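Storkent Reuse Fund
Progress report: safe working practice for robot-assisted computer disassembly
Reporting period: second half of year one
Submitted by the project office, Hadcombe

1. Where we are

The grant pays for a written code of practice for small workshops that want to use a robot arm on the same bench where people take computers apart. In the last report we had an outline and a list of open questions. We now have a full draft of the bench rules, and the draft has been in daily use at Hadcombe since October. The section on training is behind schedule and is covered under item 5.

The draft has 13 rules. They are short on purpose. The first version ran to several pages and people stopped reading it after the first week, so we moved the background material to an appendix and kept the rules to what a person at the bench has to do.

2. Bench rules in use

The rules that have settled down are these:

Disconnect the computer from the mains before it goes on the table. Check again before the side panel comes off.

Power supplies are handled as closed units. They may be removed, but they are not opened at this bench by a person or by the arm.

Lay the case flat and check that it does not rock before the arm is enabled.

Hands stay out of the case while the arm is enabled. Reaching in to free a cable counts as a stop, and the stop is logged.

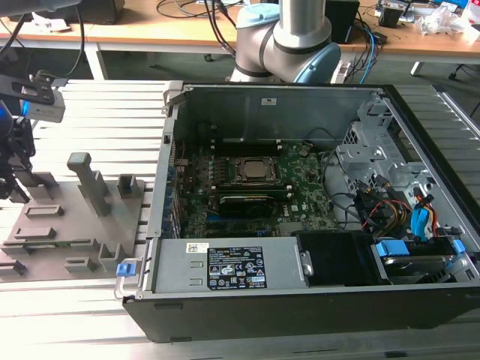
Loose cables inside the case have been the hardest thing to write a rule for. Our first wording said that all internal cables must be tied back before work starts. That took too long, and in some cases it meant more handling of the boards than the job itself. The current wording asks the operator to clear the approach path for the part being worked on and leave the rest alone. We think this is the right level, but Skurholm, who are reviewing the draft for us, want the term "approach path" defined better. We agree and are working on it.

The rule on processors is new in this period. Once the cooler is off, the operator decides whether the processor stays in its socket or comes out, and writes that on the job sheet before the arm is enabled again. Before this there was no agreed point for the decision.

3. Gripper checks

The draft asks for a check of the gripper at the start of each shift and after any contact that was not planned. The check covers the visible screws, the finger plates and the cable run. It is done with the arm stopped. A screw that has backed out is reported and the arm stays off until it has been dealt with.

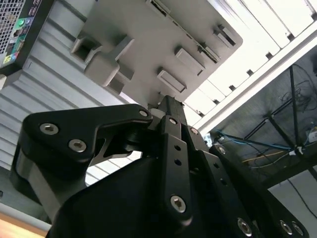
Gripper and finger plates below a gray plastic panel, wrist camera view.

We had 2 unplanned contacts in the period. Both were light touches against a case wall, both were logged, and neither led to damage or injury. The operators followed the stop rule each time. One log entry was filled in the next morning, and the draft now says entries must be made before work goes on.

Auer supplied comments on the checklist from the point of view of a shop that does not have its own technician. Their main request was for plainer wording about who may tighten what. That has been done.

4. Working close to boards and drive cages

This part of the draft has changed the most. Speed limits were first set for the whole table. They are now set by zone, with the lowest limit applying anywhere near a motherboard or a drive cage. Operators find this easier to follow because the zone is printed on the job sheet.

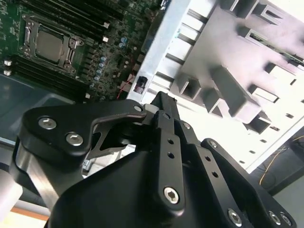

Workshop Standards Team | Hadcombe

Drives have their own rule apart from speed. Any drive that leaves a cage is labeled and recorded before the next part is touched - this is a data protection matter as much as a safety one, and we would like the fund's view on whether it belongs in this code or in a separate note.

5. Delays and changes

The training section is 2 months late. We underestimated how much the bench rules would move once they were in use, and it made no sense to write training for rules that were still changing. No extra money is requested. We ask that the training section be moved to the next reporting period.

6. Next period

Finish the definition of approach path and send it to Skurholm.
Write the training section and try it with new operators at Auer.
Set a fixed review date for the 13 rules.
Send the fund a clean copy of the draft with the appendix attached.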